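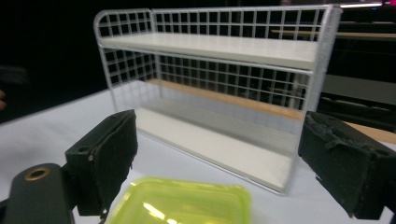

Will the little white two-tier rack sit on a bathroom or kitchen counter without being screwed to anything?

It's made to stand freely on any flat surface, and most of our customers use it exactly that way, with no tools and no holes in the tile.

The Plollstead Two-Tier Rack

We've carried the Plollstead for three years now, and it's still the one I point people to when they come in saying their counter has disappeared under spice jars (mine did too, before I took one home!). The outline is thin white-coated rod with rounded corners, and there's a wire grid along the back and up the end, so a bottle that gets nudged has something to lean against. Both shelves are solid white boards – small jars and egg cups stand up straight on them, where they'd tip over on bare wire.

Hemi Pomare, who runs our Drimcombe shop, keeps tea on the top shelf and mugs underneath, and hangs a few S-hooks on the grid for measuring spoons. Hooks aren't included, but the Rilitine ones in the pack of four fit nicely.

For cleaning, a damp cloth and a drop of dish soap will do. Please skip the scouring pads, as they dull the coating, and dry along the rim of the lower board if anything spills.

Price: $33
Color: white
Shipping: 3 to 4 working days
Returns: 48 days, unused, in the original carton

If you're not sure it will fit under your cabinets, write to Jomar Buenaventura at the Drimcombe shop and tell him how much room you've got – he's very patient with tape measure questions, and he'll happily set one aside for you while you make up your mind.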